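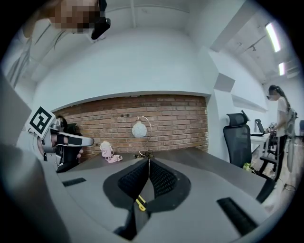 # 회사 소개

Endon은 중소 제조·물류 사업장을 대상으로 산업용 저울과 하중 측정 장비의 교정, 수리, 기록 관리를 수행하는 기술 서비스 회사이다. 장비 판매는 하지 않는다. 특정 제조사와 대리점 계약을 맺지 않으며, 교체가 필요하다고 판단되는 장비는 요구 사양만 서면으로 제시하고 구매처 선정은 고객에게 맡긴다.

## 연혁

회사는 Saulius Grigaitė가 Skarkbridge의 임대 작업실에서 시작한 수리점에서 출발하였다. 초기 업무는 곡물 창고의 대형 플랫폼 저울 수리에 한정되어 있었다. 이후 로드셀 교체 의뢰가 늘면서 교정 업무를 추가하였고, 두 번째 사업장을 Fomport에 개설하였다. 수리점 시절의 상호 Grigaitė는 현재 사내 기록 관리 양식의 이름으로만 남아 있다.

현재 인원은 15명이다. 교정과 수리는 Skarkbridge에서, 접수와 문서 발급은 Fomport에서 담당한다. 두 사업장은 동일한 접수 번호 체계를 사용하므로 어느 쪽에 문의하더라도 진행 상태를 확인할 수 있다.

## 업무 범위

- 플랫폼 저울, 벤치 저울, 크레인 저울의 정기 교정
- 로드셀 및 접속함의 점검과 교체
- 지시계 설정값 백업 및 복원
- 편심 하중, 반복성, 직선성 시험
- 설치 환경 점검(바닥 수평, 진동, 통풍, 전원 품질)

차량용 계근대는 취급하지 않는다. 기준 분동의 운반과 하역에 별도 장비가 필요하며, 당사는 해당 장비를 보유하고 있지 않다. 분석용 미량 저울도 범위에서 제외된다.

## 작업 방식

모든 교정은 조정 전 측정으로 시작한다. 입고 상태의 오차를 먼저 기록하고, 조정이 필요한 경우에만 고객의 동의를 받아 진행한 뒤 동일한 하중점에서 다시 측정한다. 성적서에는 조정 전 값과 조정 후 값을 함께 기재한다. 조정 전 값을 생략해 달라는 요청은 받지 않는다. 과거 출하분에 대한 영향 평가는 조정 전 값이 없으면 성립하지 않는다.

현장 교정의 경우 지시계 전원을 최소 2시간 전에 투입해 둘 것을 요청한다. 저울 위의 적재물은 모두 제거하고, 인접한 송풍기와 컨베이어는 측정 중 정지시켜야 한다. 조건이 충족되지 않으면 측정을 보류하고 방문 기록만 남긴다.

200 kg을 초과하는 최대 용량의 장비는 원칙적으로 현장에서 교정한다. 그 이하의 장비는 입고와 현장 중 선택할 수 있다. 운송 중 충격이 우려되는 벤치 저울에는 전용 포장 상자를 대여하며, 수리 입고 시에는 하중판과 본체를 분리하여 포장한다.

## 기록 관리

성적서 원본은 전자 문서로 보관한다. 현재 관리 대장에는 장비 846대가 등록되어 있으며, 장비별로 설치 위치, 로드셀 일련번호, 지시계 설정값, 조정 이력을 열람할 수 있다. 담당자가 변경된 경우 접근 권한은 서면 신청 후 이전된다. 전화로는 권한을 변경하지 않는다.

성적서에는 교정 주기를 임의로 기재하지 않는다. 주기는 사용 빈도, 허용 오차, 이전 측정값의 변화량에 따라 장비 소유자가 정하는 항목이다. 요청이 있을 경우 최근 측정값의 추이를 그래프로 제공하고, 주기 변경에 대한 의견을 별도 문서로 작성한다.

## 조직

- 대표: Saulius Grigaitė
- 교정 기술: Gediminas Jõgi
- 수리 및 부품: Ivars Juška
- 문서 및 품질: Agnese Vītola
- 현장 일정: Zaid Sfeir

성적서는 측정자와 검토자가 각각 서명한다. 동일인이 두 항목에 서명할 수 없으며, 검토자가 부재중이면 발급을 연기한다. 성적서 내용에 이의가 있는 경우 Agnese Vītola가 원시 데이터를 재검토하고 결과를 서면으로 회신한다. 재측정이 필요하다고 판단되면 최초 측정자가 아닌 기술자를 배정한다.

## 교육

고객사 담당자를 위한 일상 점검 교육을 10월에 Skarkbridge 작업실에서 실시한다. 영점 확인, 편심 점검, 점검용 분동의 취급과 보관, 점검표 작성법을 다룬다. 실습에는 벤치 저울을 사용한다. 참가자는 자사에서 쓰는 점검표 사본을 지참해야 하며, 양식이 없는 경우 당사 양식을 제공한다. 크레인 저울 점검은 이 과정에 포함되지 않고, 별도 요청 시 고객 현장에서 진행한다.

## 문의

접수 시 장비 모델명, 최대 용량, 최소 눈금, 설치 장소를 기재한다. 고장 접수의 경우 지시계에 표시된 오류 코드와 발생 시점의 하중 상태를 추가한다. 현장 방문 일정은 Fomport 사업장에서 배정하며, 오후 4시 이후 접수분은 다음 영업일에 처리한다.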